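Did Kenus Walk Out of Her Own Listening Session?

2018-07-13

Highlife singer Kenus left a listening session for her new album before the last track was played, and by the next morning half of the music pages in Accra were saying she had quit her label. Her manager says she has not.

The session was held at the Ofori rehearsal rooms for 20 invited guests, most of them radio hosts and bloggers. Kenus played nine of the album's 10 songs and took questions between them. After the ninth she spoke briefly with her producer, Yaw Sarpong, picked up her bag and went out by the side door. Sarpong told the guests that the evening was over and thanked them for coming.

A clip of her leaving, 10 seconds long and without sound, went up that night on the page of a blogger who was in the room. The caption said she had "walked out on Veletti," the label that signed her last year. It had 269 comments by breakfast. Several of them repeated a claim that Kenus had been told to drop the closing song because it mentions a former business partner.

Comfort Gbeho, who manages the singer, disputed that account in a phone call.

"She had a rehearsal at nine and the session ran over," Gbeho said. "The last song isn't mixed yet. Yaw didn't want it played on those speakers and she agreed with him. There was no fight with the label and she is still signed."
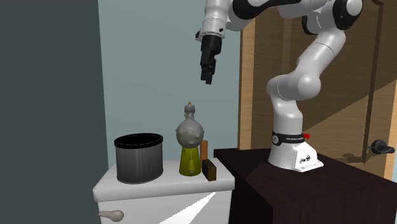
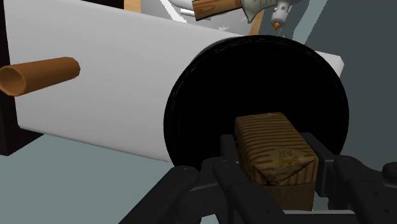 Will the album still come out on the planned date?
The label has not moved it. Veletti says all 10 songs will be released together at the end of the month, including the closing track, once the final mix is approved.

Afia Akolgo, who handles press for Veletti, said the label had no objection to the lyrics of any song. She would not say whether the closing track had been changed since it was first recorded in February. "Songs change all the time before they come out," she said. "I'm not going to go through it line by line."

Two guests who attended gave slightly different versions of the evening. Yaa Bonsu, a weekend radio host, said the mood was friendly and that Kenus had mentioned her rehearsal at the start. She said she did not notice any argument. Another guest, who asked not to be named, said the talk between Kenus and Sarpong looked tense, but said he was too far away to hear any of it.

The blogger has since changed the caption to read "left early." The clip is still up.

Kenus has been working with Sarpong since her first single, "Nodcombe," which she wrote while studying in England. The new album is her second and the first to be recorded with a full horn section. Peruvian percussionist Orlando Carhuamaca plays on four of the songs and is expected to join her for the launch concert.

Tickets for that concert went on sale on the same morning the clip was being passed around. Gbeho said 287 had been sold by the close of the first day. She said the launch will go ahead as planned and that the closing song is on the set list.

Kenus has not given an interview about the session. Her only public comment was a reply to a fan who asked on her page whether she was all right. "I was late for rehearsal," she wrote. "Still late, they started without me."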